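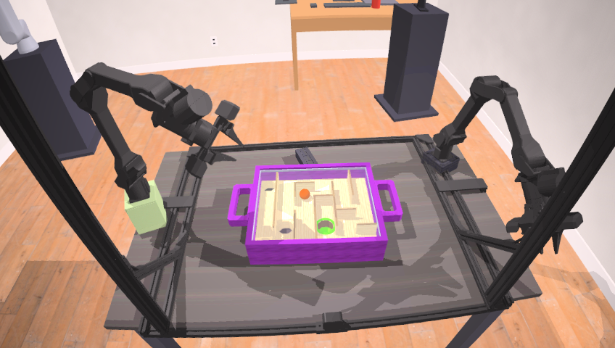 Labyrinth box in purple, with a loop handle at each short side.

Rullier Labyrinth Box
Item no. 647
In stock, ships from Mumberg

The ball-in-a-maze game has been ruining quiet Sunday afternoons for generations, and we see no reason to stop it now. You tilt, the ball rolls, the ball goes somewhere you did not have in mind. Repeat until dinner.

Our version has no knobs, strings or springs. You pick the whole box up by its handles and tip it. Two people can take one handle each, which the instructions call cooperative play. Marlies Hofstetter, who runs our test table, has heard it called other things.

What you get
Box with fixed maze floor and partitions
One ball, plus a spare for the one under your refrigerator
Rules sheet with 9 games, of which you will play two
Cloth storage bag

Details
Weight: 460 g without the ball
Ages: 6 and up. There is no upper limit, though patience tends to peak at eleven.
Care: wipe with a dry cloth. Please don't put it in the dishwasher. We added this line after a phone call.

Which game to start with
Try Corner to Corner. Put the ball in any corner and bring it to the one diagonally across. If that takes you under a minute, move on to Blind Pilot, where one player holds the box with eyes shut and the other gives directions. Agree beforehand whose left is left.

The Bachmann timer (sold separately) fits neatly beside the box and ticks loudly enough to make anyone worse at this.

Customer notes
"Bought for my nephew. He gets it back in July." Damir Angelovski

"Good solid handles. My husband says the floor isn't level. The floor is level."

"Nice toy, but the spare ball rolled off before we had opened the bag."

Delivery and returns
Orders placed before noon leave the same day. You have 30 days to send the box back, played with or not, as long as at least one ball comes with it. Replacement balls come in pairs. Schools and waiting rooms can ask for the bulk tin, which holds 1,000 and should be opened over a carpet.

Goes well with
Drirus stacking rings
Bachmann tabletop timer
Rullier storage bag, large (fits two boxes and a grudge)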